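Kaltside Balcony Tomato Swap: Frequently Asked Questions

What is the swap?
Once a year, in July, people who grow tomatoes on balconies and windowsills meet in the Jiltavel courtyard and trade fruit, seedlings, saved seed and a lot of opinions. It started with 2 growers and one folding table, and it has grown every summer. We love it!

When does it start?
Sunday morning at 9:14. The odd time is the arrival of the first tram, and it stuck. Most of the good seedlings are gone by eleven, so come early if you have your heart set on something.

Do I need to bring tomatoes?
Nope. Bring whatever you have: basil, peppers, a jar of chutney, spare pots. First-timers with empty hands go home with a plant anyway (usually a Miranda, our small red cherry, which forgives almost everything).

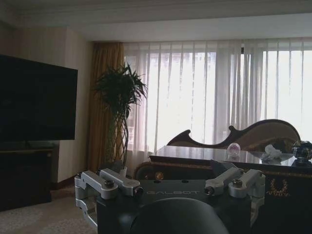
How big a pot does one plant need?
A bush type like Miranda is happy in a 21-quart pot. Taller vines such as Jaden want something bigger and a stake pushed in on planting day, before the roots spread. Drainage holes matter more than the color or price of the pot, so check the bottom!

Can I grow tomatoes if I only have a window?
You can, as long as it gets good sun for most of the day. Stick to the dwarf kinds. Turn the pot a little every couple of days, and give the flowers a gentle shake around noon so they set fruit. Thin curtains are fine on scorching afternoons, but pull them back in the morning and let the plant have all the light it can get.

My leaves are curling. Should I panic?
Please don't. Curling in hot, windy weather is very common up high, and the plant often sorts itself out by evening. Feel the soil two knuckles down, and water only if it's dry there. Brown spots with yellow rings are another matter: pick those leaves off and put them in the trash, not the compost.
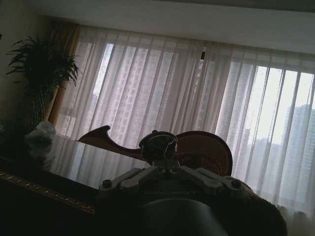 Saving and sharing seed

How do I save seed from a swap tomato?
Squeeze the pulp into a glass, add a splash of water and leave it for three days. It will smell awful, which is right. Rinse, dry on a plate and store in a paper envelope with the name on it.

Who do I ask about the seed library?
Sarla Bhardwaj looks after it and will happily talk your ear off. There are 100 envelopes to borrow from this year. Grow a few, then return some seed in the fall.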